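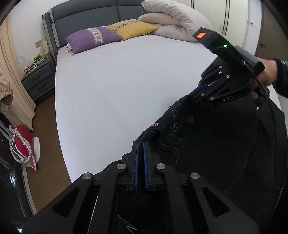 The robot club at Mestcombe meets every Monday at four o'clock. This term the club is teaching a robot to fold clothes. Folding sounds easy, because you can probably do it while thinking about something else. For a robot it is one of the hardest jobs in the house. A box keeps its shape when you pick it up, but clothes sag, twist and slide over themselves. A black garment spread on a white sheet is a good one to begin with, as the dark cloth stands out clearly. The two grippers are black as well, but one of them has ribbed blue pads on its fingers, and those are easy to spot against the cloth.

How does a robot learn to fold?

The club does not write out a rule for every move. Instead, a person does the job while holding a gripper in each hand, and a camera on the gripper records it. One recording of one job is called a demonstration. A computer program then studies lots of demonstrations and looks for what they have in common. Where did the fingers close? Which way did they move next? When did they let go?

One demonstration is not much use. With 100, the program starts to make sensible guesses. The club has 951 so far and would like to reach 2,141, the number that Glenys Prosser's older group recorded last year for sorting socks.

Why two grippers?

Try folding a jumper with one hand. You can do it, but the far side keeps wandering off. With 2 hands you can hold one part still and move the other. The members take turns, and each turn lasts up to ten minutes, as your hands get tired.

What do the fingers do?

Each gripper has fingers that open and close like a pair of tongs. Smooth fingers slip on cloth. Ridges help them to grip, in the same way that the sole of a trainer grips the floor.

Mitali Roy, who is ten, found that it works best to pinch cloth near a seam. The cloth is thicker there, so there is more to get hold of.

What happens next?

In March the club will load its program, which the members have named Trivel, onto a robot with two arms. Its first test will be a tea towel. After that comes a T-shirt, and then something with a collar.

Try it at home

Take two pairs of kitchen tongs and an old T-shirt. Lay the T-shirt flat on your bed and fold it using only the tongs. Then ask someone else to try, and watch where they pinch first. Did they choose the same place as you?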